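Print this page | E-mail this page to a friend

The week the arm let go: pictures from the Prustov bench

July 20, 2019

Several of you wrote in after our open evening to ask what had become of the stacking demonstration, which was on the programme and then quietly wasn't. It's a fair question, and I'd much sooner tell you the whole story than leave you wondering. The short version is that our arm developed a habit of opening its fingers too soon, and it took Tülin Işık and me the better part of July to find out why.

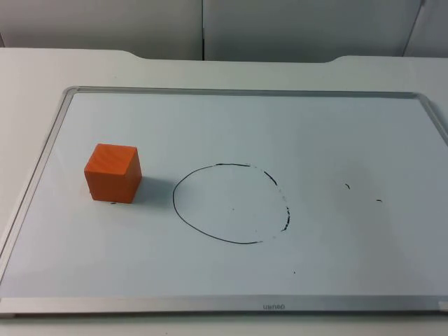
Our first worry was the marker pen. The program finds its target by the ring drawn on the board, and a ring loses its ink with use, so we blamed the vision side straight away and spent two long afternoons on it – lovely theory, quite wrong! The positions in the log were as good as they had ever been. What did look odd was the grip signal, which dropped out for a moment on the way down, and the controller took that to mean the block had been delivered. 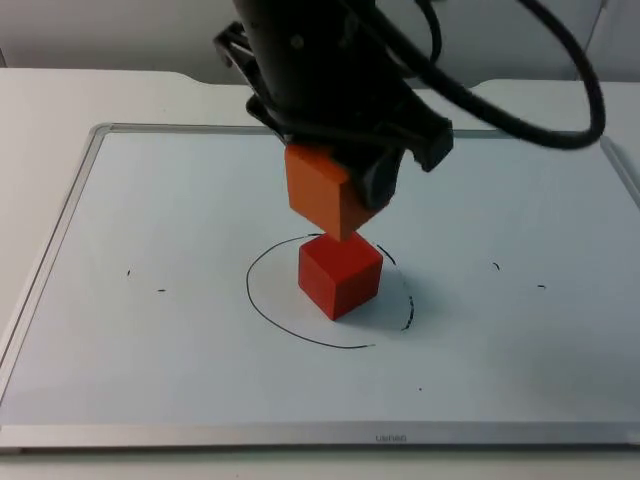
Stacking is where it hurt us most, because a block let go early over bare board only lands with a clack, while one let go early over another block can go anywhere, and once it went into Tülin's tea. She was very good about it. The log showed 1,743 moves since the last service and 88 early releases, nearly all of them with the wrist turned well round. That sent us to the cable at last, and sure enough there was a tired conductor inside it, close to the connector, that parted whenever the bend was tight.

We've put in a new cable with a gentler bend, and the controller now has to see the signal gone for 20 readings in a row before it believes it. Until we've run it a good while longer, hands stay off the table whenever the power is on, and that includes mine.

Print this page | E-mail this page to a friend

Reader comments (2)

Joaquín Villalba: We had the very same thing on our Tronditz cell and changed the fingers twice before anybody looked at the cable. Did you keep the old one? I'd love to see it cut open.

Ocampo reader: Thank you for writing this up, I did wonder on the night. Hope the tea mug survived.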